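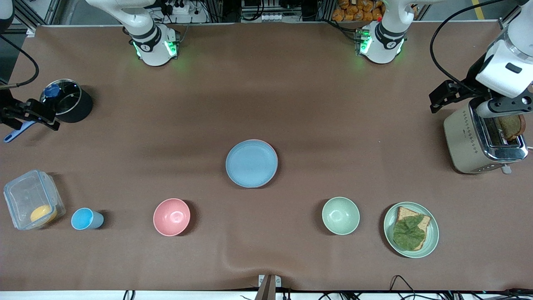 About Prukari

Prukari is a secondhand kitchenware shop on the lower end of Skinner Street, next to the place that sells only lamps. We buy pots, plates, toasters and baking tins from people who have too many, and sell them to people who will shortly have too many.

How we started

The shop began as a table at the Fandolwood flea market. We had a box of inherited casserole dishes and a plan to be rid of them by lunch. By two in the afternoon we had sold one and bought 14 more from the stall opposite. That ratio has improved since then, though our landlord may see it differently.

When the old Plirkach hardware store closed, we took over the front half of the building. It came with good shelves, bad plumbing and a bell on the door that rings when it feels like it. If you come in and no one looks up, cough.

What we sell

On a normal morning there are around 340 pieces on the shelves. Saucepans are at the back, plates are along the left wall, and anything with a plug is by the register so we can show you it works before you pay. Lids have their own bin. You are welcome to bring a pan from home and try your luck, and people do, sometimes for most of an afternoon.

We wash everything. We test toasters with real bread, which is why the shop smells the way it does and why we have all stopped eating toast at home.

What we don't buy

Please, no more fondue sets. We have enough to see the town through several winters. We also pass on scratched nonstick, mugs with company logos and any knife that arrives wrapped in a story. Cast iron we will take in almost any state – rust is just a weekend's work.

Selling to us

Bring your things in before noon, in a box you don't need back. We'll make an offer on the spot, in cash or store credit. Credit is worth a little more, and yes, we know what we're doing there.

We close for the first half of August. The bell stays on duty.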